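November, after supper

Finally a whole day with the old parish music! I took the early bus to Orkberg with a thermos and two cheese rolls, and I was in the reading room on Skutgate before the lamps had even been switched on. They brought up the box I'd asked for in September, and there it was, item 516, the fiddle book I have been chasing since spring.

It's smaller than I expected. You could slip it into a coat pocket, and I think somebody did for years, because the corners are worn round as pebbles. Polkas, a few waltzes, and then right at the back a long run of wedding marches in a different hand, much messier, with the bar lines all over the place. I hummed the first one under my breath and got a look from the next desk. It's wonderful! It starts like every march from up the valley and then drops into the minor where you least expect it, and stays there for four bars before climbing out again. I copied 2 of them out in full and the openings of as many more as my wrist would stand.

The catalog says there are 1246 tunes in the whole collection. I've now seen around 200, so there's plenty to keep me going through the winter. I still go by my old printout of the listing, with pencil all over the margins.
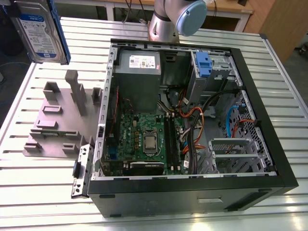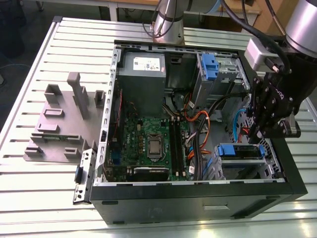 Open computer tower on its side, the green board showing in both.

Lunch was at Saliba, the lentil soup again, with so much lemon in it that my eyes watered. I had the notebook open next to the bowl the whole time (one splash, on a waltz I don't care for). Then back for the afternoon and the messy hand, which I'm getting quicker at — his sharps look like little gates, and once you know that, half the puzzles go away.

On the way to the bus I stopped at Dridis for strings and rosin. I tried the march as soon as I got in, coat still on. The minor part sits beautifully under the fingers in the low position but I can't get the turn in the third bar to speak. Maybe it wants the fiddle tuned up, A on the bottom. Will try that on Sunday when I have the house to myself.

Must ask for box two before they close for the holidays. And buy more pencils.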